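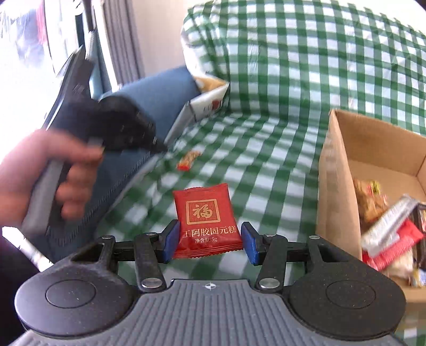 Small packet with the 福 emblem, net weight 5g.

4 October 2022
By Xinyi Xie
Reading time: 5 min

Section 3. Packing the snack box

This section is for the small single packets, the kind with a flat seal at the top and at the bottom. For jars and bottles, please see Section 4.

Before you start

Put the open box on a steady seat or a low table. A sofa is good if the cushion is firm. The cloth under the box should be flat, otherwise the box will lean when it becomes heavy on one side.

1. Open all the flaps and fold them fully outside.
2. Read the date on each packet. Put to one side everything that expires before the end of March.
3. Take each packet by the middle, not by the seal. The seal can open if you pull on it.
4. Place the first packets at the side of the box nearest to you. Keep the back part free for the bigger items, which go in last.

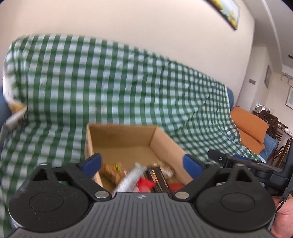 Houda Berrada wrote to us that she does it the other way: big items first, small packets in the gaps. She packs 22 boxes every month and finds it faster. We have no objection, but then you must lift the big items to check the dates again, so please write the earliest date on the outside of the box.

5. Stand the tall packets upright and lay the short ones flat between them.
6. Do not press the air out of a puffed packet. The air protects the contents.
7. When the front is full, continue to the back, one row after the other.

CAUTION: Never put a packet with an open seal into the box. One open packet attracts ants, and afterwards you must empty everything.

NOTE: If a packet has a barcode, turn it to the side where you can read it -- this helps if you keep a list on paper. A twisted packet can be made straight with two fingers, gently, from the middle to the ends.

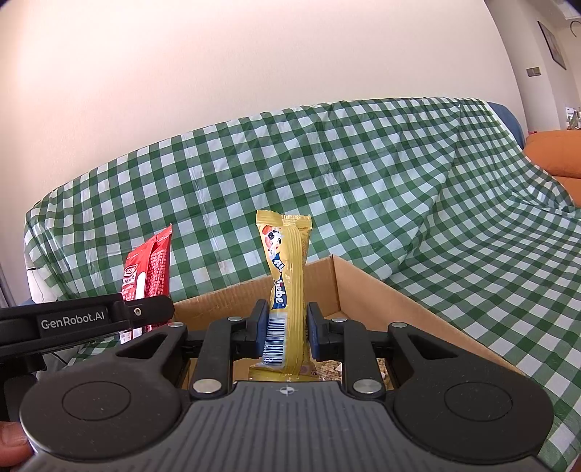 Tall yellow packet held upright, barcode on the side.

8. Close the flaps without force. If they do not meet, take out one tall packet and lay it on top of the others.
9. Write the contents on the lid with a thick pen.

Keep the closed box away from the stove and from direct sun. Continue with Section 4 if you have jars.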